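邮件列表存档:搬家与收纳
发表于 2018年10月11日 发信人:列表成员 打印本页 | 用邮件转发

主题:回复:工作间打包,到底怎么封箱

> 各位,十一月前我们要从 Grusis 楼搬到 Clomurthorpe,
> 清单上 627 件东西,预算只够买 94 个箱子。
> 旧箱子能不能再用?网袋要不要拆?喷罐怎么办?
> 求过来人指点,长短不限。

既然长短不限,那我就不客气了。去年我们搬过一次,清单 957 件,到了新地方还剩多少,我至今不愿意核对。

1. 旧箱子。能用。边角磨圆了不要紧,要紧的是胶带。起皱的胶带看着像封过,受不受力全凭它心情。重新贴一道,压平,别省那几厘米。箱子先搁地上,装满了再想搬上桌的人,腰都不太好。 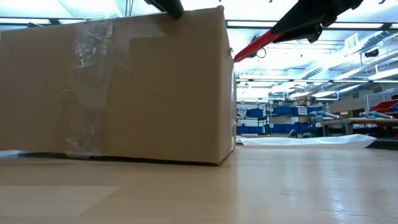 2. 网袋。我的意见是别拆。透过网眼能看出里面大致是什么颜色,这已经比我们那批写着“杂物”的箱子强得多。有位同事坚持把软的东西全倒出来重新叠,叠了一下午,叠完发现没有袋子装了。

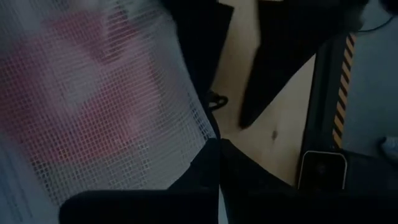
黑色的布料另外放一袋,不然到了那边翻箱子,翻出来的永远是一团黑。线缆也一样,绕好扎紧再进箱,小圈的最会溜。

3. 罐子。凡是圆筒形的,一律单独装,竖着放,盖子朝上,中间塞纸。搬家公司 Moser 收不收喷罐,请自己打电话问,我上次问到的两个答复正好相反。
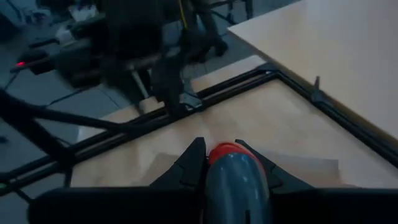 灰罐红盖,桌边。

4. 桌子。装箱的桌面上只留手头这一个箱子,别的都请下去。木条拼的台面最好用,够平。扁箱子摆斜一点也无妨,它又不参加评比。

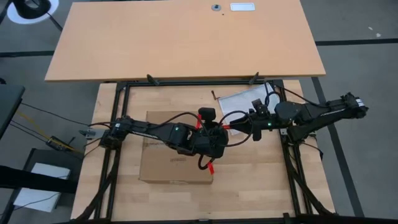 编号请直接写在箱子侧面,写顶上的,一摞起来就等于没写。我们的 137 号就是这么失踪的,后来在 Ukum 的库房里找到,里面是全部的剪刀和胶带。

你们要是还缺箱子,我这边有一摞,自取,不送。

本站使用 Cookie。继续浏览即表示同意。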